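De: Juwita Pillai
Para: lista Moradores do Solley
Assunto: Re: Barulho da bomba e troca do reservatório

Boa tarde a todos,

Respondo ao Evander e aproveito para juntar o que ficou pendente da semana passada.

Em maio, Evander Kerr escreveu:
> Alguém sabe se a bomba nova já foi encomendada? No 402 ouve-se
> um zumbido desde as seis da manhã, e a pressão no chuveiro
> continua fraca. Pergunto também se a Farkach vai cobrar outra
> visita ou se a anterior ainda conta. Não recebi o orçamento.
> Evander

A bomba foi encomendada na terça. A Farkach deu prazo de entrega de 3 semanas e não cobra a segunda visita, só a mão de obra da instalação. O orçamento foi enviado a todos os que estão na lista antiga; quem entrou depois não recebeu, e por isso mando de novo ainda hoje.

Quanto ao zumbido, o técnico diz que vem do suporte, que perdeu a borracha de um dos lados. Até a troca, a bomba fica desligada entre as onze da noite e as sete da manhã. Nesse período a água desce só por gravidade e os andares de cima vão sentir a diferença. Quem tem máquina de lavar programada para a madrugada deve mudar o horário.

O reservatório é outro assunto. O Hakim Teoh pediu preços a duas empresas, e a Odukoya ficou 70 reais acima da outra, mas inclui a limpeza da tubulação de saída. Eu prefiro a Odukoya. A Imani Were acha que a limpeza pode esperar. Peço que cada apartamento responda até sexta com o nome da empresa e mais nada, para eu conseguir somar os votos sem ler tudo outra vez.

Mudando de tema, o Adi Entili está se desfazendo de mesas dobráveis, tampo marmorizado com friso vermelho e pernas pretas. Só as mesas, a louça fica.
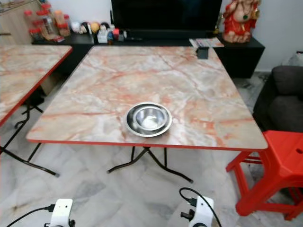
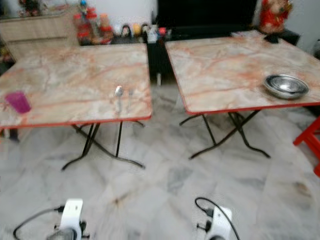

Quem quiser combina direto com ele.

Sobre o portão da garagem: a fechadura foi lubrificada, mas continua prendendo quando se gira a chave depressa. Se não abrir na primeira, voltem a chave ao início antes de tentar de novo. Já temos mais de 2 chaves partidas este ano e o chaveiro não faz cópia no mesmo dia.

A leitura dos hidrômetros fica para depois da instalação da bomba.

Juwita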